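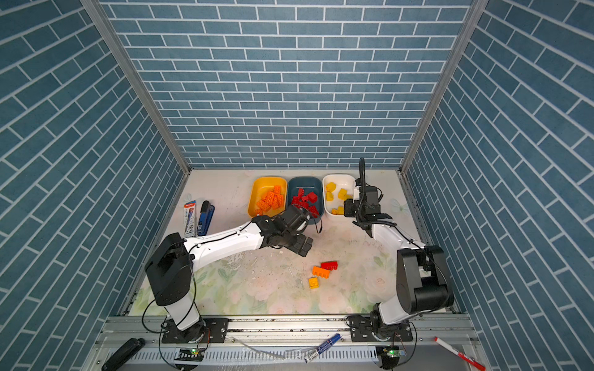

Ticket: Brick sorting episodes rejected at upload, both arms
Project: Gullix
Cell: Mahama
Opened by: Esi Dankwa
Assigned to: Nii Aidoo
Opened: January 28, 2020
Status: Closed, with one item carried over

Esi Dankwa wrote:

Hi Nii, and sorry to land this on you first thing. I've been recording the three-color sort in Mahama all morning (orange to the yellow tray, red to the teal tray, yellow to the white tray) and the uploader is turning away a good share of what I send it. The message is the same every time:

episode rejected: action/state mismatch, left_gripper

I wouldn't mind so much if they were bad runs, but I've played several of them back and they look lovely to me. The bricks go where they should, nothing gets dropped, and I'm driving the way Rosemarie taught me, nice and slow over the pile. Of the last 18 episodes, 8 were rejected. The right arm never comes up in the message, only the left.

What I've tried so far:
Restarted the recorder. No change.
Logged out of the uploader and back in. No change.
Re-homed both arms. The first two episodes after that went through and I got my hopes up, but the third was rejected.
Checked that both boards at the arm bases have their green light. They do.

I've stopped for now with a red, an orange and a small yellow brick still out on the mat, so that whoever looks at this can run the same starting layout I was using. Please don't tidy them away just yet!

Nii Aidoo wrote:

Thanks, Esi, this is a really helpful write-up, and you were right to stop when you did. Good runs that won't upload are no fun for anyone.

A little background in case it saves you some worry. The uploader compares two things for each joint: what your controller asked for and what the arm reported back. If they drift too far apart for too long, it assumes the learner would be getting a muddled lesson and throws out the whole episode. So it isn't judging your driving at all. It thinks the left gripper is being told one thing and doing another.

Could you send me one accepted episode and one rejected episode from after the re-home? Any two will do, but please keep the rejected one complete. People sometimes trim the start to be kind to me, and the start is the part I like best.

Esi Dankwa wrote:

Sent both. The rejected one is episode 2667. It's a short one: red brick first, then orange, then yellow with the right arm. I'd have called it my best of the morning.

Nii Aidoo wrote:

Got them, and I agree it's a very nice run. I've laid the two traces side by side. In the accepted one, the left gripper's command and reading sit right on top of each other. In 2667 they match until you close on the red brick, and then the reading stops short while the command keeps on going to fully shut. It stays that way until you let go over the tray.

Now, some of that is normal — there's a brick in the way, so the fingers can't close all the way. But the check is supposed to allow for it. There's a setting called grip_slack that says how much of a gap to forgive when something is being held. Would you look in the cell settings page and tell me what it says for each side?

Esi Dankwa wrote:

Left says 0. Right says 7. Should they be the same?

Nii Aidoo wrote:

They should indeed, and 7 is the right number. I think we've found most of it. I've asked Augustina whether anything was changed on the left side lately, because a setting doesn't usually go to zero by itself.

Augustina Annan wrote:

Guilty, I'm afraid. I loaded the Javus profile on the left arm last week for an empty-hand test, where we wanted the check to be as strict as it could be. I put the motion limits back when I was done and forgot that the slack lives on a separate page. So sorry, Esi, that was your whole morning.

Why the two episodes passed after the re-home is a good question. My guess is that they were mostly right-arm work. Esi, does that fit?

Esi Dankwa wrote:

No harm done, truly! And yes, it does fit. I did those two as yellow bricks only, to warm up, so the left arm was just parked.

Nii Aidoo wrote:

Then that settles it. Steps to fix, for Esi and for anyone who finds this ticket by searching the error message later on:

1. Stop the recorder. The settings page will let you save while it's running, but the new value doesn't get picked up.
2. Open cell settings, then Grippers, and set grip_slack to 7 on both sides.
3. Save, and start the recorder again.
4. Record one episode where the left arm picks up and places a brick, and upload that one before doing any more.
5. In the rejected folder, select the episodes and choose "check again." The raw recordings are still in there, so you don't need to drive them a second time.

Esi Dankwa wrote:

Done, all five. The test episode went through on the first try, and then I ran "check again" on the rejected ones. Seven of the eight are in now, and I'm so relieved. The last one still says mismatch, but when I watched it closely I could see the left gripper close on the edge of an orange brick and slide off. So I suppose it has a point.

Should I delete it? It recovers nicely afterward and the brick does get to the tray.

Rosemarie Pfeiffer wrote:

Jumping in because Nii pointed me here. Please keep it, Esi. A slip followed by a calm second try is something we're short of in this set, and the learner needs to see what picking up again looks like. Label it "slip, recovered," write the brick color in the note, and I'll approve it by hand from my side.

While I'm here, a small request for this afternoon's batch. Most of the starting layouts I've reviewed have the loose bricks well apart. I'd love more where one brick is resting against or over another, like the red and orange pair you left out. Those are harder to grasp cleanly, and the current model tends to go for the space between them. Vary the angle a bit each time and don't worry if you're slower.

Esi Dankwa wrote:

Labeled and noted. Happy to do the overlapping ones, I find them more fun anyway. I'll keep the red and orange as they are for the first and mix it up from there.

Nii Aidoo wrote:

Lovely. I'm closing this as a settings problem, left gripper, Mahama. The carried-over item is mine: I've asked Ruxandra Jitaru on the Zavirthorpe tools side whether loading a profile can show a warning when it changes grip_slack, and whether the error text could mention the setting by name. She expects to look at it in February. If the message comes back before then, check both slack values first, and reopen this ticket if they both read 7.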